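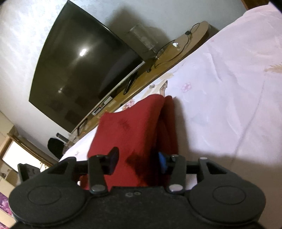

Hand-held gripper over the red cloth, bedroom set.

Flinusbridge Demonstration Forum
Board: Collection Practice > Cloth and Soft Goods
Topic: Folding on a bed with the hand-held tool -- proposed change to the guidance

Posted by: TszkinTang_coord
Members are asked to comment on a proposed change to section 4 of the collection guidance, which covers folding tasks recorded in private homes with the hand-held gripper. The present text allows any flat surface. The proposal would restrict folding demonstrations to tables and would retire the bed as an approved surface from March.

The proposal arises from the review of the Divasico set. Of 489 folding demonstrations submitted, 119 were returned to the contributors. The most frequent remark from reviewers was that the sheet moved together with the cloth when the fingers closed.
Tsz-kin Tang, collection coordinator

Posted by: marlow_bench
I support the change. A policy trained on these recordings will run on an arm fixed to a table. The person holding the tool on a bed makes small corrections at the wrist that the arm cannot reproduce at the same speed. We should record what the arm is able to do.

Posted by: hemline
I must disagree with the previous member. People fold laundry on beds. If the bed is removed, the set will contain a great many tidy tables and very little of the surface on which the work is commonly done. The red cloth at the head of this topic is against a pale sheet with a sparse plant print, and the color difference between the two is as clear as one could wish.

I would also note that returning 119 demonstrations tells us something about the instructions those contributors received. It does not tell us that the surface is at fault.

Posted by: r_okell
Could the coordinator state how many of the returned demonstrations were on beds? The first post does not say.

Posted by: TszkinTang_coord
The review form did not have a field for the surface, and the reviewers' remarks were entered as free text. I cannot give a reliable number. The field has now been added.

Posted by: marlow_bench
Then the form should be run for a month before anything is decided. I still expect the beds to do worse.

Posted by: Cletis_lab2
Our group at Cletis has recorded the same fold both ways, by hand-held tool and by remote control of the arm. The remote sessions were much slower, and operators tended to grip too deep because they could not feel the layers. With the tool in the hand, they stopped closing the fingers sooner. For soft goods we now use remote control only to check that a motion is within reach of the arm.

On the bed, we ask contributors to do the following:
Pull the sheet tight and tuck it before the first take.
Approach the fold from the side, with the fingers level.
Close on the cloth, lift slightly, and pause before moving across.
Discard the take if the sheet has lifted.

Posted by: hemline
That is a sensible list and I would be content to see it adopted in place of the restriction. May I ask about lighting? A reflection on a television or a strong shadow across the cloth has been given as grounds for return in the past -- in my view wrongly. Homes have both.

Posted by: Huang_review
Speaking for the reviewers: shadow alone is not grounds for return, provided the edge of the cloth can be followed between the fingers. A screen behind the work is acceptable. We do return takes where the tracking is lost, and contributors sometimes attribute this to the light when the cause was a fast turn of the wrist.

Posted by: r_okell
I would add a minimum. If beds are kept, let there be 300 accepted demonstrations on them before any comparison with tables is published.

Posted by: TszkinTang_coord
The restriction is withdrawn for the present. The steps posted by Cletis_lab2 will be placed in section 4 as draft text, and the figure suggested by r_okell will be put to the reviewers. Comments on the draft wording should be made in this topic.

Posted by: marlow_bench
Please record my objection with the draft. "Lift slightly" needs a height.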